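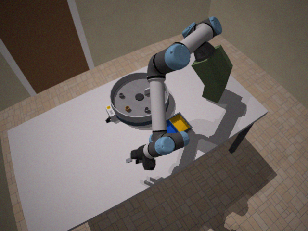 3장. 첫 예약판 열기 (레스토랑 홀 담당용)

2장에서 계정까지 만드셨죠? 이제 Skendport에 우리 가게 테이블을 올리고 예약을 받아볼 차례예요. 저는 Sovevden이라는 해산물 식당에서 홀을 보면서 이 프로그램을 쓰는데요, 처음 세팅할 때 좀 헤맸던 터라 그때 메모를 순서대로 옮겨 적었어요.

1. 왼쪽 메뉴에서 '매장'을 누르고 '구역 추가'를 선택하세요. 저희는 '홀'과 '테라스' 두 개로 나눴어요. 이름은 나중에 바꿔도 예약 기록이 그대로 남으니까 편하게 지으셔도 돼요.

2. 구역마다 전체 좌석 수를 입력하세요. 저희 홀은 60석이에요. 테라스는 비가 오면 통째로 닫아야 하니 꼭 '날씨 연동' 칸에 체크해 두시고요!

3. '예약 간격'을 30분으로 맞추세요. 처음에 15분으로 했다가 주방에서 원성이 자자했어요. 생선구이 주문이 한꺼번에 몰리면 그릴이 못 버티거든요.

4. '코스 메뉴'로 가서 예약할 때 고를 수 있는 코스를 등록하세요. 이름, 가격, 알레르기 표시 순서로 칸이 나와요. 조개류와 갑각류는 표시가 따로따로예요.

주의: 알레르기 칸을 비워 두면 손님 화면에는 '해당 없음'으로 나갑니다. 아직 주방 확인을 못 받은 메뉴라면 '확인 중'을 골라 주세요.

5. 노쇼가 걱정되면 '예약금'을 켜세요. 저희는 1인당 3000원을 받고, 식사 후 계산서에서 빼 드려요. 금액은 500원 단위로만 들어가요.

6. Lauritsen 주문 단말기를 쓰는 매장은 '연결'에서 단말기 번호를 넣고 저장하세요. 홀 화면에 초록색 점이 뜨면 연결된 거예요. 회색이면 단말기를 한 번 껐다 켜 보세요. 저는 대개 이걸로 해결됐어요.

7. 마지막으로 '예약 열기'를 누르고, 본인 휴대폰으로 시험 예약을 하나 넣어 보세요. 확인 문자가 오면 바로 취소까지 해 보시고요. 취소 문자 문구는 '알림'에서 고칠 수 있는데, 기본 문구가 좀 딱딱해서 저는 다 새로 썼어요.

참고: 영업 중에 좌석 수를 고치면 이미 잡힌 예약과 겹칠 수 있어요. 저는 브레이크 타임인 오후 3시 지나서만 건드려요.

참고: Zeren 요금제에서는 구역을 두 개까지만 만들 수 있어요. 룸을 따로 받고 싶다면 '홀' 안에서 테이블 태그에 '룸'이라고 달아 두세요. 검색할 때 태그로도 걸러져요.

11월부터 연말 단체 문의가 들어오기 시작하면 이 기본 설정만으로는 빠듯해요. 단체석 묶기와 대기 명단은 4장에 적어 두었습니다.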